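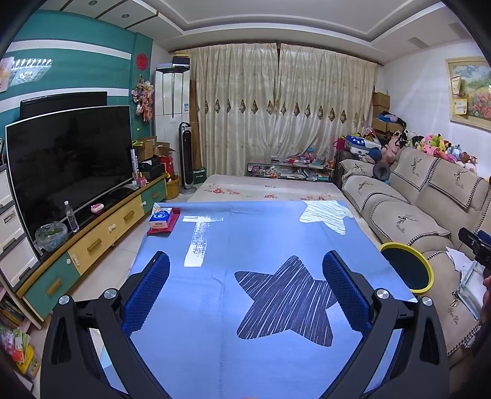

Nov 15, 2025

Quick one tonight, I have 20 minutes before I need to be somewhere.

So I finally started on the living room. The plan was the whole room in one go and the plan died early. I did the surfaces, the wrappers, some of the papers. The rest is still waiting for me and I'm typing this with my back to it.

The TV cabinet was the worst. It's long, it's at hand height, everything lands on it. Pens, water bottles, mail, boxes from things I already unpacked and kept the box "just in case." I have decided I love the green and yellow drawers and I will not hear otherwise, but inside them it's a horror. Found 16 batteries in the first one. No idea which are dead. Put them back, closed the drawer, moved on. Also in there: the warranty card for the old Lenport heater we gave away in February, and a cable that fits nothing.

The plants in the glass bowl got fresh water. The boxes are still at the end of the cabinet, they go out tommorow. Probably.

Tissues stay on the red tray. I've tried other spots and then can't find them when I sneeze.

Then the blue cover. I got it from Rasari, marked down, and everyone has an opinion on the stars. Too loud, too dark, whatever. It hides tea stains like nothing else I own. Washed it on cold with half the soap the label says and the navy held up fine. The cream sheet with the little flowers I'm less sure of, it goes thin in the wash – might be its last winter.

After that, trash. I went round with one bag and then gave up on the bag and just used the bin. 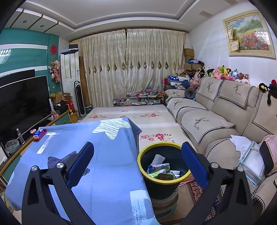
The bin, up on the stools. Snack wrappers are mine.

I like it up there, no bending. The stools are the round plastic kind that stack, we only need them when people come over, so the rest of the year they can hold up a bin. Fine by me.

The sofa I did not touch. Well, I sat on it. The papers on the seat are for sorting and I have been saying that for a while now. One of them is a Statis bill for 282 that I have to call about before it turns into a bigger bill.

And the stuffed toys. I know. The row along the back gets longer every year and I can't bring myself to thin it out. I picked up a panda, looked at it, put it back. The stag covers need to come off for a wash too but that means moving all of the toys first and then remembering what order they go in, which apparently matters a great deal in this house.

Left for next time: curtains, drawers (all of them), the top of the AC, under the rug. I ordered a set of 24 hooks from Fogh for behind the door, so if they show up I'll do bags and coats as well.

Ok out of time, shoes on, bye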